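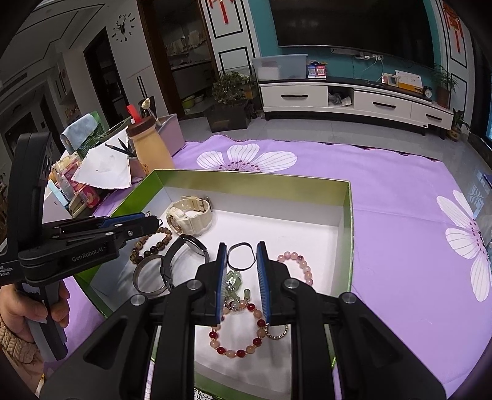
A cream-white sports watch, its strap fastened into a loop.

LIFESTYLE | Time & Habits

The second life of the wristwatch

March 16, 2019 — By Nerea Carrasco
16 shares | 4 comments

Azar is a narrow shop on the main street in Nindport, and in January it sold 34 used watches. Two years ago the owners mostly changed batteries.

Most buyers already own a phone. They come in because they want to check the time without reading their messages. A teacher from Mostwood told me she had paid $230 for a steel watch with a scratched back, and that she now leaves her phone in her bag until lunch.

Cheap sports watches sell fastest. Parents buy them for children who are learning to tell time, and runners buy them as spares. The shop replaces worn straps before anything goes on the shelf — old rubber splits near the buckle first.

Repairs take longer than they used to. Parts for older models have to be ordered, and one customer has been waiting since the fall for a crown.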